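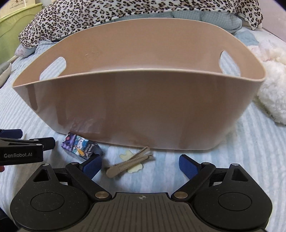
11th January. Bimanual pick-and-place into the bin, bedroom set, Stesau protocol. Target for the block is 123 episodes, 30 of them with clips and other flat items. Grasp height is the main problem with those. Two hair clips crossed on the striped sheet give the pads very little to close on, and the near wall of the bin is glossy enough to throw reflections of whatever lies in front of it. Flagged for the depth check in Trinitov before anything goes to training.

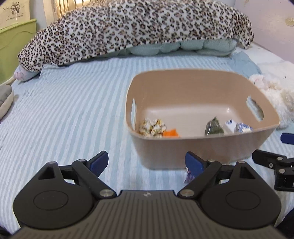
Rule on resets, agreed with Tipene Lockyer: item positions change every episode, bin position every tenth. The November batch kept the bin fixed and the policy learned the location. Do not repeat.

Episode counter in Flarkance stands at 446 of 1000 for all rooms. Discard if either gripper loses tracking for more than a second. Drops stay in, labeled as drops, including the recovery.

Open: whether two items in one grasp counts as one episode or two. Rweyemamu schema has no field for it. Logging as one with a note until Tipene replies.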